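Home | Local | Business | Weather | Sports | Contact

Tinden water plant will close two days for new filters

Last updated: Tuesday, 4:15 p.m.
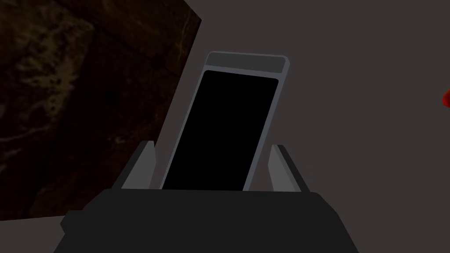
Homes in the lower part of Tinden will get their water from the reserve tanks for 2 days in October, while workers change the old filters at the Mumura Road plant. The town water office announced the plan on Tuesday morning and said that the taps will not be shut off, but the pressure can be weaker than usual, especially in the early evening.

The work touches 440 homes between the river and the market street. Of these, 372 are connected directly to the lower line and will feel the change the most. The other homes have a second connection from the hill side, and the office expects that people there will see only a small difference.

The filters now in use are 11 years old. They still pass the monthly tests, according to the office, but cleaning them takes longer every season, and after heavy rain the plant has to run at half speed. In the last rainy season this happened several times, and families on the upper floors of the Srithong apartments complained that they could not take a shower before work.

The new filters come from Nallotex, a company which also supplied the pumps for the hill side line. The parts have already arrived and are kept in the storage building behind the plant. The town pays for them from the repair budget that was approved in spring, and water bills will stay at the same price until the end of the year.

The office asks residents to fill a few bottles or a bucket the evening before the work begins, and not to wash cars or water gardens on those two days. Restaurants and laundries in the area will receive a letter with the exact hours. The public swimming pool will stay open, but its showers will be closed.

After the work is finished, the water may look a little cloudy for some hours. The office says that residents should let the cold tap run for a few minutes until the water is clear, and wait with the laundry until then, especially with white clothes. Hot water should be used only after the cold water runs clear, so that the dirt does not go into the heater.

Persons who need steady water for medical reasons can ask for a delivery to the door. The request has to be made by telephone or at the counter in the town hall, at least one week before the work. The counter is open from 8:30 in the morning until 3 in the afternoon and is closed at lunch time.

In the Srithong apartments, where the pressure is already low, the building management has decided to put an extra tank in the yard. Residents can take water from it with their own containers. One of the two elevators will be kept free in the evening for people who carry water to the higher floors.

The exact dates will be printed on the notice boards at the market and at the bus station. If there is strong rain in that week, the work will be moved to the week after, and the office will send a new message to all homes on the lower line. The hill side line will have its own filters changed next year, but there is no plan yet for the hours or for the streets which will be affected.

Shares: 11 | Comments: 2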